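The Case for an Open Shelf in the Service Bay
Opinion – Rindgate Trade Review, Mon 25 October

Small parts are the most commonly mislaid items in any vehicle workshop. A wheel is difficult to lose. A plate bracket, a clip or a trim cap can disappear into a drawer for weeks, and the customer's car waits while a replacement is ordered.

The Budstead depot adopted a simple rule in March: parts awaiting fitting are placed on a metal shelf beside the vehicle, one job to a shelf. We believe other depots should do the same. A black bracket on a bright blue panel is seen at once – a black bracket in a dark drawer is not.

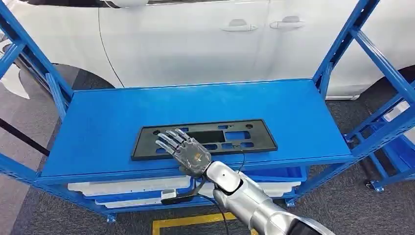 Cost and Objections

Managers at the Limsakul site have argued that shelving takes up floor space. The objection is fair, and a bay with less than 40 inches of clearance should not attempt it. Most bays have more. Six shelving units would serve the whole of our Zandar building, and the expense would be modest beside the hours now spent searching. The policy deserves a full trial before winter.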